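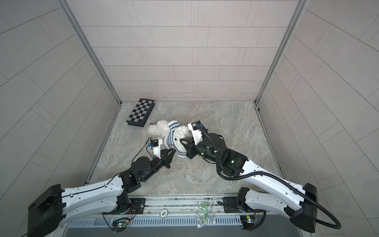 About Clolico

Clolico buys and sells secondhand toys and games. We started with two shelves and a borrowed van, and Mehwish Mengal, who opened the place, still does most of the buying. She is hard to please. "Complete" is the most abused word in this trade, and she stopped believing it years ago.

So we check. A folding chess set gets opened and every piece stood on its square before we write a word about it. Soft toys are gone over by hand, seams first, then eyes, then anything knitted. A striped sweater can hide a split side very nicely, and sellers know it.

We don't call things "vintage" unless we can back it up. We don't say "rare" at all. Last December we were offered a whole lot described as both, and most of it was the kind of thing you can find any Thursday at a church sale.

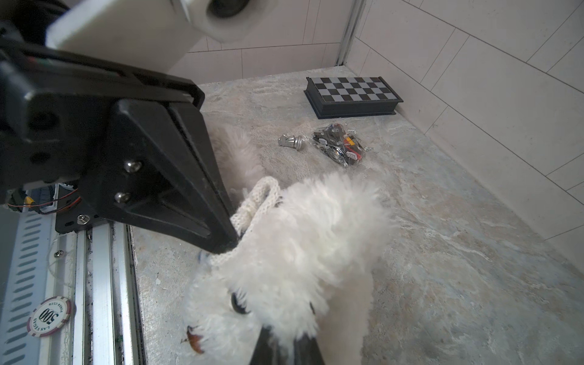 Loose bits are the real headache. Chess knights, poker chips, small bags of mixed parts: they arrive together and usually belong to different sets. Some dealers drop them in whichever box has room. We keep them apart until we find the match, and if we don't find it, they're sold as odds and ends at a price to suit. Our stock book stands at 3,129 entries, and plenty of those are odds and ends.

Do we get it wrong? Sure. If something isn't as we described it, send it back within 60 days and we'll refund you, postage included. We won't ask you to fill out a survey.

We also buy. Bring in up to six items without an appointment — more than that, please call ahead. Expect questions about where they came from, and don't expect the figure you saw online. Asking prices aren't selling prices, whatever the listing says.

The shop is on Vedier Street, next to Seppälä Shoe Repair. Parking is in back.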